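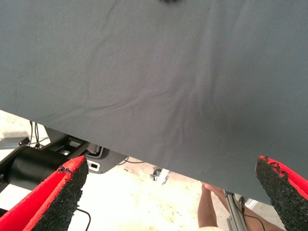

Blog > Club Notes > Orienteering

The Pramau Orienteering Circle meets at the Nulleck trailhead and is open to anyone over the age of 13 who can read a map or wishes to learn. I have served as its secretary for two seasons, and this post sets down the arrangements for members who have asked me about them by email.

The Circle offers 4 courses at each meet. White and yellow follow marked trails and may be walked by families. Orange leaves the trail at several points and requires a compass. The green course crosses the ridge above Veloso Creek and is restricted to members who have completed orange on two occasions. Entries for green close the evening before the meet.

Maps are drawn by Menaka Chowdhury, who revised the entire northern sheet in March after the Florard tract was logged. The old sheet shows a fence line and a footbridge that no longer exist. Members holding copies of it are asked to exchange them at the registration table. There is no charge for the exchange.

Membership currently stands at 843, a figure that includes lapsed members who have kept their electronic timing chips. Cristóvão Gouveia is writing to each of them this fall. A chip may be returned by mail or handed in at any meet, and the deposit will be refunded in full.

Several newer members have asked whether running is required. It is not. Results are published by time, but a good share of the field walks, and the courses remain open for three hours after the last start. Every participant must report to the finish, including those who abandon a course, so that the search party is not called out without cause. My own record on orange includes one such early return, after I mistook a dry streambed for a path and spent most of an hour correcting the error.

Whistles are mandatory on all courses. Full leg cover is required on orange and green, where the undergrowth is dense. Dogs are welcome on white only and must be leashed. Questions about start times should be sent to the registration address printed on the back of the membership card.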